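여행 갈 때 전기 제품 챙기는 법, 처음부터 차근차근

해외에 나갈 때마다 콘센트 때문에 한 번씩 고생을 하다 보니, 저도 모르게 주변에서 이런 걸 물어보는 분이 많아졌어요. 지난번 글에 댓글로 질문을 남겨 주신 분도 계셔서, 이번에는 마음먹고 순서대로 적어 보려고 합니다. 말이 조금 길어져도 차 한잔 옆에 두고 천천히 읽어 주세요.

1. 가져갈 물건부터 전부 꺼내 놓기

가방을 싸기 전에 전기를 쓰는 물건을 한자리에 다 모아 보세요. 휴대폰 충전기, 노트북 어댑터, 전동 칫솔, 고데기, 면도기까지 정말 전부요. 머릿속으로만 떠올리면 꼭 하나씩 빠지거든요. 저는 이 단계에서 늘 두어 개를 도로 서랍에 넣습니다. 막상 꺼내 놓고 보면 일주일 동안 한 번도 안 쓸 물건이 보이더라고요.

2. 작은 글씨 읽기

어댑터 뒷면이나 제품 바닥에 깨알같이 적힌 글씨가 있지요. 거기서 INPUT이라고 쓰인 줄을 찾으세요. 100-240V라고 되어 있으면 프리볼트 제품이라 모양만 맞는 어댑터가 있으면 됩니다. 220V라고만 적혀 있으면 일본이나 미국처럼 전압이 낮은 나라에서는 제대로 작동하지 않을 수 있어요. 그 옆의 50/60Hz 표시도 같이 봐 두세요. 요즘 충전기는 대부분 둘 다 되지만, 모터가 들어간 오래된 제품은 60Hz 전용인 경우가 있습니다. 글씨가 너무 작으면 휴대폰으로 찍어서 확대해 보시면 편해요. 저도 이제는 눈이 예전 같지 않아서 늘 그렇게 합니다.

3. 가는 나라의 콘센트 모양 확인하기

우리나라는 동그란 핀 2개짜리를 쓰고, 일본과 미국은 납작한 핀, 영국은 네모난 핀 세 개를 씁니다. 호주와 뉴질랜드는 납작한 핀이 비스듬히 벌어져 있고요. 같은 나라 안에서도 오래된 숙소는 콘센트가 다를 때가 있으니, 예약 사이트에 올라온 방 사진을 크게 키워서 침대 옆 벽을 한번 살펴보세요. 그래도 모르겠으면 숙소에 메일을 보내 여쭤보는 게 제일 빠릅니다. 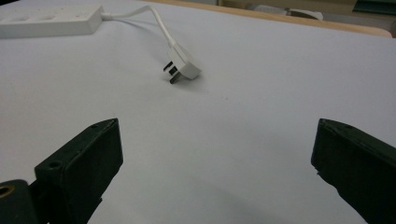 그리고 경유지가 있는 분들은 경유지의 모양도 같이 알아 두시면 좋습니다. 저는 예전에 도착지만 확인하고 갔다가, 공항에서 여섯 시간을 기다리는 동안 휴대폰이 꺼져서 탑승권을 못 열 뻔했어요. 그 뒤로는 메모장에 나라 이름과 핀 모양을 나란히 적어 둡니다.

4. 어댑터와 변압기 구분하기

이 둘을 헷갈리시는 분이 참 많아요. 어댑터는 모양만 바꿔 줄 뿐이고 전압은 그대로 흘러갑니다. 전압을 바꿔 주는 것은 변압기인데, 무겁고 값도 나가서 여행용으로는 권하고 싶지 않네요. 특히 고데기나 드라이어처럼 열을 내는 제품은 전력을 아주 많이 먹습니다. 어댑터에 적힌 허용 와트 수가 400W인데 1000W가 넘는 드라이어를 꽂으시면 절대 안 돼요! 드라이어는 숙소 것을 쓰시고, 고데기는 프리볼트 제품으로 하나 장만하시는 편이 마음 편합니다.

5. 멀티탭은 하나만

일행이 여럿이면 어댑터를 사람 수대로 사기보다, 집에서 쓰던 짧은 멀티탭을 하나 가져가 보세요. 어댑터 하나에 멀티탭을 연결하면 휴대폰 충전기 여러 개쯤은 우리나라 플러그 그대로 꽂을 수 있습니다. 다만 여기에도 열을 내는 제품은 꽂지 마시고, 멀티탭 사용을 금하는 숙소나 배도 있으니 미리 확인해 주세요.

6. 가방에 넣기

선은 느슨하게 둥글려서 벨크로 끈으로 묶습니다. 꽉 접어서 고무줄로 감으면 목 부분이 금방 상해요. 핀이 튀어나온 쪽은 안 신는 양말에 쏙 넣어 두면 다른 물건이 긁히지 않습니다. 보조배터리는 부치는 짐에 넣으면 안 되고 꼭 들고 타셔야 하는데, 용량과 개수 규정은 항공사마다 조금씩 다르니 출발 전에 한 번 더 보세요.

9월에 떠나시는 분들은 지금부터 천천히 꺼내 보시면 딱 좋을 때입니다. 변압기를 꼭 써야 하는 경우는 다음 글에서 따로 다룰게요.

8월 19일에 내용을 조금 고쳤습니다. 멀티탭 부분을 짚어 주신 Adi Tuhumury 님, 고맙습니다.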